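Reports > Community Grants > Zepeda Fund > Skusstead Wash House

Skusstead Wash House: second progress report to the Zepeda Fund

Saturday, August 31, 2019
By Lợi Tôn

Print this page | E-mail this page
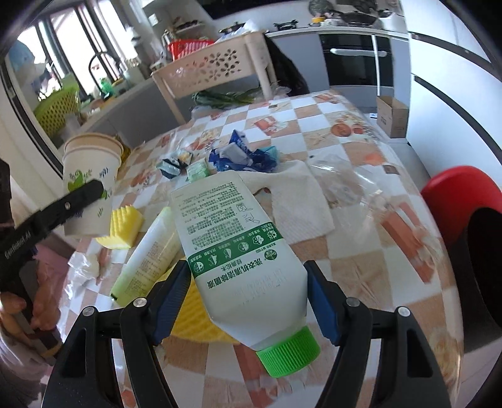 When I wrote to you in March I said the wash house would be open within weeks. I would like to withdraw that sentence and replace it with this report.

We opened in the first week of June. The delay was the drain. The survey we inherited with the building showed a four-inch line running straight out to Mullow Street, and there is indeed a four-inch line, which runs straight out toward Mullow Street and stops under the neighbor's hedge. Caltinden Plumbing found the end of it with a camera and a certain amount of glee. The new line cost more than the contingency, and the difference came out of the signage budget. We have a hand-lettered sign. People find us anyway, mostly by the smell of dryer sheets.

Machines

You paid for seven washers and we have seven washers. Six have run without complaint. The one nearest the door walks during the spin cycle and has twice made it far enough to block the mop closet. Leveling the feet helped for a while. The floor slopes there, and the landlord's position is that the floor is historic. We have asked Caltinden for a price on a concrete pad and will pay for it from takings if it comes in at a number I can say out loud.

The dryers are another matter. Two of the five came secondhand, as agreed, and they dry clothes in the sense that the sun does. Customers have worked out which two and leave them to newcomers. I would like to move the money set aside for a folding table (someone gave us a perfectly good one from a church basement) toward replacing the slower of the pair. Please treat this as the formal request, and tell me if there is a form, as I suspect there is.

Cleaning and upkeep

Your program officer asked how we keep the machines from going sour, having used a public laundry herself in college and never forgotten it. We run an empty hot cycle with tank cleaner on every washer on Monday mornings before we open. The rubber door seals get wiped at closing, and the doors are left ajar overnight. Lint screens are cleaned by whoever is on shift, and by one retired customer who does it whether asked or not and leaves the lint on the counter so we know.

Who is using it

In the grant application I guessed at 36 regular households by the end of summer. The sign-up cards now stand at over 400, a figure I checked again before sending it to you. A good many of those are people who came once when their own machine broke, so please do not multiply anything by it. The steady crowd is smaller. It is made up of tenants from the apartments behind the feed store, night-shift workers who come straight from the plant, and parents with sports uniforms in a state I will not put in writing.

The free wash hours on Wednesday have been so busy that we now hand out time slots. This caused one argument, over a comforter. We have since made a rule about comforters.

What has not gone well

The card reader. It was sold to us as simple and it has declined the cards of half the town, including mine, with me standing there holding the manual. We went back to quarters in July, and the change machine, bought as a backup, has become the most valuable thing in the building. The supplier has offered us a software update. I have offered them the reader.

We also promised evening classes on mending. One has been held. The teacher was excellent, but the dryers are loud, and most of what people learned was how to nod. We plan to try again on Sunday afternoons, with the dryers off and coffee on.

Money

The full accounts are attached separately. In short, water and power are close to what we budgeted, gas is higher, and repairs are low so far, a line I typed while touching the wooden counter. Takings now cover wages for the part-time attendant. They do not yet cover the rent, and I do not expect them to before winter, when clotheslines come in and people think of us more fondly.

Next steps

Before the next report I plan to have the concrete pad poured, the dryer question settled, and the hours extended to nine at night on weekdays. The hedge has been replanted at our expense. The neighbor says it was taller before.

Print this page | E-mail this page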